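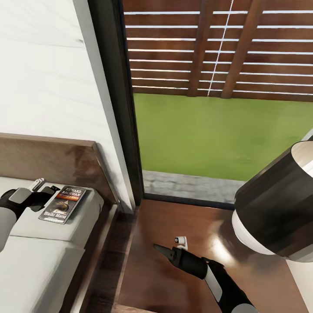
Blinds, fence, lawn.

January 29, 2019

Finished Holub's little book on how doctors think about evidence. Took me 19 evenings, a few pages at a time with tea. Some thoughts, in no real order!

The chapter I liked best is the one on single case reports. Holub asks what one odd patient can tell you when a big trial says the opposite, and doesn't let either side off easy.

I did get lost in the part about what a "disease" is. Three definitions, all argued over at once (I went back and read it twice, still fuzzy on the second one).

Also the Eltville story, where two clinics read the same X-rays and came away with different answers. I'd read a whole book on that.

My one gripe is the index. Try finding anything on placebos in there. I gave up and used sticky notes.

Gilus is next, the one on risk and screening. It's much fatter, so maybe ask me in July. If you've read it, do I need the math chapter or can I skip it?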